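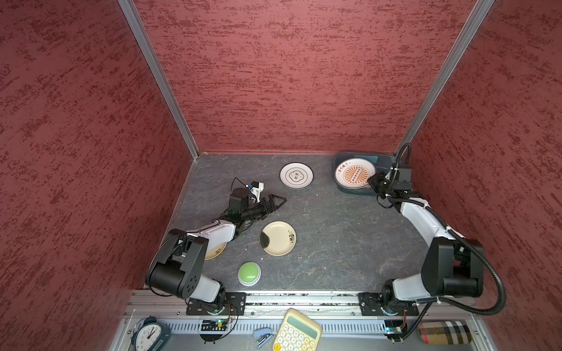 Patterned plates from the Skosby lending shelf. The one with the orange rays is in the gray tray.

Plate lending service in Skosby moves to bigger room and asks for more patterns

SKOSBY – The plate lending service on Stonholm Street will open in its new room in April, and for the first time people can borrow plates that do not match each other. The service has lent out plain white tableware for three years. Now it also has a shelf for patterned plates, and the people who run it hope that this shelf will grow.

Liudmyla Ivanyshyn started the service after her own daughter's birthday party, when she had to buy paper plates for the guests and did not like how they looked in the trash the next morning. She asked her neighbors if they had plates which they did not use. Many of them had, and the boxes stood in her hallway until the following summer.

"My husband was patient, but he wanted to reach his coat," Ivanyshyn said.

The old room, behind the shoe repair in Lallau Passage, was only wide enough for one person to walk between the shelves. When somebody came to return a box, the person who was already inside had to come out first. The new room is on the ground floor of the former Singhal fabric store. It has a wide door, a sink with two basins and a long counter where boxes can be opened and checked.

The rent is higher than before. For this reason the yearly membership goes up from 30 to 39 dollars. Members can borrow as often as they like, for up to ten days each time. People who are not members can still borrow for a single event and pay by the box. Schools in Skosby do not pay.

Plain plates will stay the main part of the service. They are easy to stack, and when one is broken it can be replaced with another of the same size. Last year 2190 plates went out on loan, most of them for weddings, funerals and graduation parties. The patterned shelf is different. Every plate there is lent as a single piece, and the borrower chooses each one by hand.

Some of these plates are simple. One is round and white with a thin black line along the rim and a black outline with scalloped edges in the middle, with small dark characters inside it. Others are more lively. A white plate with orange rays that spread from the center, and with red Chinese characters near the upper rim, has already been asked for by two families who are planning dinners for the same weekend. Ivanyshyn has told them they must agree between themselves.

Pornthip Kaewsai chose the first plates for the patterned shelf. She teaches drawing in the evening school and had been complaining for a long time that all borrowed tables in town looked the same.

"You come to a party and you know already what you will see under your potato salad," said Kaewsai. "I wanted that people turn to the person beside them and say, show me yours."

She did not accept everything that was offered. Plates with metal decoration were refused, because many borrowers heat food in the microwave and do not read the paper that comes in the box. Plates with deep cracks were also refused. A small chip under the rim is allowed if it is smooth when you pass your finger over it. Kaewsai also said no to plates that the giver was clearly sad to lose. In one case she drove back to the woman's home the same evening to return them.

Not all members are happy with the change. Pantelis Galanis, who borrows twice a year for his choir, thinks that the money should go first to soup bowls. The service has too few of them, he says, and in winter they are always out.

"A nice plate is a nice plate, I have nothing against it," Galanis said. "But we are 44 singers and we eat soup after the concert. Last time the basses ate from coffee cups."

Ivanyshyn agrees that the bowls are a problem. She has written to a hotel outside town which is changing its tableware this spring, and she expects an answer before the opening. If the hotel says yes, the bowls will be placed on the lowest shelf by the door, where they can be lifted without a ladder.

The moving itself is in the hands of Drita Kelmendi, who worked for many years in a moving company and has firm opinions about how plates should travel. They must stand on the edge in the box and not lie flat, she says, with paper between each two and a folded towel on the bottom. Boxes should be small. A large box full of plates is too heavy for most people, and it is usually dropped on the last stair.

Kelmendi has asked members to return everything they still have at home before the shelves are moved. According to the lending book, some boxes have been out since the fall. There is no fine for late plates, and there will not be one now either. She would only like to know where they are.

Donations of patterned plates are welcome from the first opening day. They should be washed and brought in person, so that they can be looked at together with the giver. Single plates are preferred to full sets. The service would especially like to have plates with writing on them, in any language, and plates for children. Cups, glasses and serving dishes cannot be taken at the moment, as there is no shelf that is deep enough.

It is also possible to help with money for the new shelving. A collection box at the Lallau bakery had brought in 926 dollars when it was emptied the last time. The shelves are being built by Stamatia Sarantis, who has her workshop on the other side of the yard. She is making them with a low strip along the front, so that plates can lean against the wall without sliding. She had first planned them a little higher, but changed the drawing after Ivanyshyn, who is not tall, tried to reach the top one and could only touch it with a wooden spoon.

In the new room the patterned plates will stand facing the door. Borrowers may take them down and carry them to the counter, put them next to each other and change their mind. Kaewsai asks only that they are not stacked without paper between them, as a rough foot ring can scratch the plate below it. Paper will be kept in a drawer under the counter.

The service will be open from 4 to 7 in the afternoon, three times a week. The opening hours will be posted on the door in Stonholm Street, and also on the old door in Lallau Passage until the end of the summer. Larger orders, of more than five boxes, should be made two weeks before the event. Boxes can be collected from the yard side, where it is allowed to stop with a car for fifteen minutes.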